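Covering a craft table for a sale weekend: paper, oilcloth or bare?
Hobby Boards > Sewing & Quilting > Guild Life

hemstitch808
Posted October 5, 2021

Hi all, looking for opinions before I spend money I can't get back. Our quilt group does a two-day fabric destash sale every fall at the hall on Bridthorpe Road, and this year I got handed the tables. The hall's tables are scratched up and one has something sticky baked into it that no cleaner will touch. Last year we used bedsheets and they slid around every time somebody dug through a stack. I spent half of Saturday pulling them straight.

So what do you all cover yours with? I have 12 tables to do and a budget of $53, and no, I can't get more.

plaidmoth
Bedsheets are fine if you clip them! Get the metal tablecloth clips, the springy kind. We've done it that way for years and the sheets go home and get washed. Zero waste, zero dollars if people bring their own.

hemstitch808
We had clips. The tabletops are too thick for them and they kept pinging off. One landed in the cookies.

Nuston_Nell
Oilcloth. Buy it once, roll it on a tube, done for ten years. I know it's over your budget but maybe you buy two tables' worth each year? Ours still looks good and coffee wipes right off. I will say it smells when it's new, so unroll it in the garage for a week.

bobbinqueen_tx
Gonna disagree with Nell (sorry Nell). Oilcloth is great for a kitchen and lousy for a fabric sale. Folded cotton slips right off it. We had a whole tower of batiks go over and then everyone had to refold on their lunch break, and I was crabby until Sunday.

Nuston_Nell
Then stack lower? I've never had a tower go over.

bobbinqueen_tx
You haven't met our customers. They go for the piece on the bottom every time.

tapemeasure_tom
Brown kraft paper off the big roll. Cheap, flat, and you can write prices right on it next to the pile, which saves you a hundred little signs. It gets a few creases but who cares. When you're done it goes in the recycling. I'd tape the long edges underneath so sleeves don't catch it.

The other thing I'd do is mark off squares with colored tape. One square per fabric type, so your flannels stay with the flannels. People really do put things back where they found them if there's a line to put it inside of.

plaidmoth
That seems like an awful lot of tape for a weekend, Tom. And you're throwing away a mountain of paper every year. I'd rather iron sheets.

tapemeasure_tom
It's one roll of tape and a roll of paper, and it took me less time than ironing would. Matter of taste I guess.

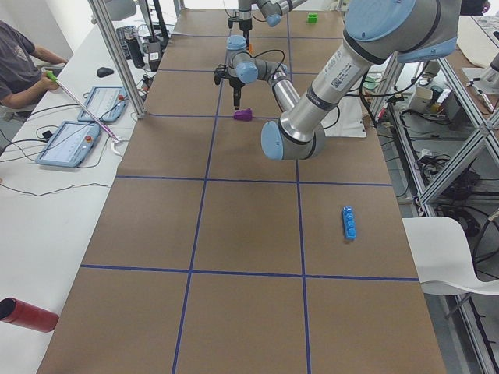 Anyway, back to the sheets question, my real beef with them is the patterns. If your table covering has flowers on it, nobody can see what color your fabric is. A plain brown background makes even the ugly stuff look decent, and I say that as somebody who donated a lot of the ugly stuff. We sold 122 fat quarters the first morning, mostly from one table.

Han_threads
Agree on plain backgrounds. I sell yarn and it's the same deal, everything looks muddy on a print. I'd worry about paper tearing though. Do you double it up at the corners?

tapemeasure_tom
I don't, but I fold the ends over like a present and tape them under. If you have little kids coming through at knee height, doubling wouldn't hurt.

bobbinqueen_tx
What kind of tape? We used packing tape on a borrowed table once and it took the finish off. I was mortified.

tapemeasure_tom
Painter's tape for anything touching the table itself. On top of the paper I use whatever's in the drawer.

Lindska
Cheap felt is another option if you can catch a sale. Fabric grips it and nothing slides. Bad news is it collects every thread and cat hair in the county, so bring a lint roller — bring two.

plaidmoth
Ooh, I hadn't thought about felt. Still think sheets are the answer but I could be talked into plain ones. White or gray, no flowers. There, Tom, I've met you halfway!

hemstitch808
Okay, this has been so helpful, thank you! I think I'm going paper for the sale tables and one of Nell's oilcloths for the coffee and cookie table, where nobody's stacking batiks. Nell, do you remember what width you bought? Ours are the wide tables and I don't want a seam down the middle.

Nuston_Nell
I'll go measure it tonight. It's behind the Christmas stuff so give me a bit.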